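How to Set Up Three Sorting Bins on a Table (and Whether You Should)

Posted November 13, 2021 in Nestow, household sorting

I have been told many times that color-coded bins will change my life. They haven't. Mine is the same life with more plastic in it. But after a couple of months with three bins on a table, I will admit that small stuff gets sorted faster than it did when everything went into one big bag by the back door, and that is enough for me to write down how I do it.

Kausar Niazi, who runs the Nestow newsletter with me, thinks I undersell it. She has had blue, pink and green going since September and claims it runs itself. I have seen her hallway. It does not run itself.

What you need

Three bins, open at the top, in three colors you won't mix up.
A table you can clear completely.
A plain wall behind it, if you have one.
Your actual trash from one ordinary day.

You don't need a label maker or the Standov starter kit, which costs more than the bins and consists mostly of stickers. I also wouldn't buy lids yet. A lid is one more thing between a person and doing the right thing.

Step 1. Decide what the colors mean before you buy

Most people do this backward. They bring home three nice bins and then invent three categories to fill them. Start with what you throw out. In our house the small daily stuff comes down to drink cans, paper, and everything else, so that's three. If yours comes down to two, buy two bins and stop reading at Step 4.

My assignments are blue for cans, pink for paper and green for whatever is left. There's no science in this. Your town may have its own colors for curbside, and if it does, copy them. In Fletavthorpe the curbside colors have changed twice since we moved in, so I gave up matching.
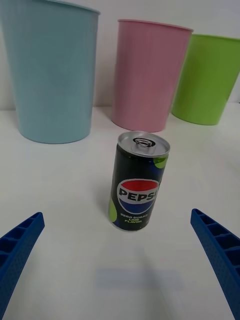 Step 2. Pick a test item and use it to set the spacing

I use a soda can. It's the thing we throw out most, and if the setup doesn't work for a can it doesn't work. Stand your can on the table in front of the bins, at the spot where a person would naturally put it down. Now reach for it and drop it in each bin in turn. If your wrist catches a rim, or you knock one bin into the next, move things and try again.

Resist making it pretty. A perfectly straight row, all touching, looks great until you need to lift out the middle one with one hand. Leave enough room to get your fingers around each bin. Gangadharan Thomas wrote in to say he measures his gaps with a ruler. I use my hand, which I always have with me.

Step 3. Settle the rules for cans

This is where most of the advice online gets silly. I have read instructions for rinsing, drying, crushing and removing the tab, all for one can. Here's what I do.

Finish the drink, or pour the rest down the sink. Half a can of soda upside down in a plastic bin is a job for tomorrow you won't enjoy.

Give it a quick rinse. A splash in, a swirl, and out. If you have ants, rinse better.

Leave the tab on. I have heard the stories about collecting tabs for this or that, and if you have a real place that takes them, go ahead. Otherwise push it flat and leave it alone.

Don't crush it unless you've checked. Some places want cans whole and some don't care, and a flattened can has sharp edges your kids will find first. Look up your own local rules, please. Don't take mine.

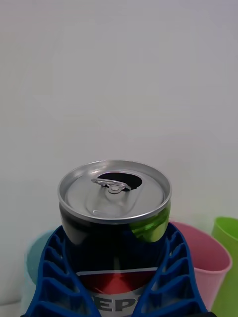 Check that the can is empty by tipping it over the sink, not by shaking it next to your ear. I did the second one for years. You get a trickle down the sleeve and no useful information.

If you get through a lot of soda, the can bin fills up faster than the others, and people start using the paper bin as overflow. The fix is to empty it sooner. A bigger bin only puts off the problem and takes up more table. We go through 18 cans in a bad week, and a midweek trip outside takes care of it.

Step 4. Run it for 11 days and change nothing

I picked 11 because a week is too short and two weeks is when people start lying about how it's going. Leave the bins where they are. Don't correct anyone. When you empty a bin, look at what went in wrong and make a note.

What you're looking for is the mistake that repeats. One yogurt cup in with the paper is just somebody in a hurry. The same kind of cup every day means your categories don't fit your house, and a sticker with a picture of a yogurt cup won't save you.

Step 5. Fix the order

After the trial, put the bin that gets used most nearest to where people are standing. With me that meant a swap. I'd had my favorite color closest, for no better reason than that I liked looking at it. 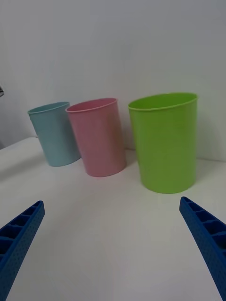 Check each bin sits properly on its base while you're at it. Taller bins that narrow toward the bottom can be tippy when they're empty, and light plastic doesn't forgive an elbow. If one keeps going over, push it back toward the wall or put something flat and heavy in the bottom. A bag of rice did it for me. It's still in there.

Do you need liners?

For cans and paper, no. For the leftovers bin, probably. The Khattak liners everyone recommends fit mine badly and slid down the inside by lunchtime, so I went back to old grocery bags folded over the rim. They look terrible and they stay put.

Was it worth it?

For small stuff, yes, mildly. My big bag by the back door is lighter and I've stopped picking cans out of the paper at night. I've also read that a decent home sorting system can save you 4000 trips to the trash over a lifetime, and I would love to see who walked behind somebody with a clicker to get that number.

If you've found a way to get teenagers to rinse a can, the comments are open.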